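Collecting folding demos at Nuvel – FAQ for operators
Last updated 21/01/2021

Short answers, more when we get time. Anything missing, ask Yvette Dufour.

What counts as one example?
One garment, start to finish. Starts when you hit record, ends when both arms are back at rest. Half a fold is not an example, tag it "partial" and move on.

How many do we need?
1,235 for the Gronska set. 285 accepted so far. Partials don't count toward either number.

Do I have to be good at folding?
No. You do have to be steady. Same order of folds every time for a given garment type, the order is on the sheet by each station. If you think the sheet is wrong tell us, don't just fold it your own way for an afternoon.

How long is a shift?
4 hours, with breaks whenever you want them. Tired hands make jerky demos and we end up throwing them out.

I dropped the garment. Start over?
Depends. Dropped it and picked it up again without touching it by hand – keep going, that's useful. Reached in with your own hand – stop, delete, start again. Arms paused before you reach in. Always.

Can I stop and think in the middle?
A second or two is fine. Longer than that, the model learns to sit there. Trim tool only cuts the begining and the end, it can't fix the middle.

Both arms or one?
Both, for anything in the Gronska set. Bring them in together when you can. If one arm has nothing to do, park it off to its own side, don't hover it over the cloth.

Where do I grip?
Near a fold or an edge. Light contact first, then close. If you push straight down the fabric bunches up and the next fold is off.

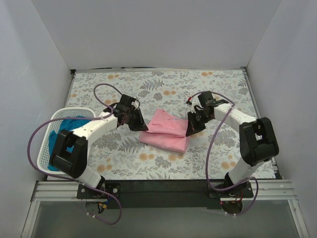
Then bring the other arm to the same crease before you lift anything. New people skip this step more than any other. The fold looks OK for a moment and slides when you pull.

Why the patterned cloth on the table?
We change surfaces between batches on purpose. Plain, stripes, flowers. A model that has only seen a gray table gets lost on anything else. Smooth it out before each batch, wrinkles in the backing get grabbed.

Who checks my examples?
A reviewer, usualy the next day. You get accepted, partial or rejected, plus a one line note. Rejected ones are still kept, in the Grullow folder, just not trained on.

My recording won't upload?
Check the disk first. Under 400 GB free and the uploader stops without telling you. Still stuck – leave the session open and message Yvette. Don't rename files!!

Can I use my own clothes?
Please don't. Everything has to be logged in the garment list first.

When does the next set start?
October, if this one is done. Towels probably.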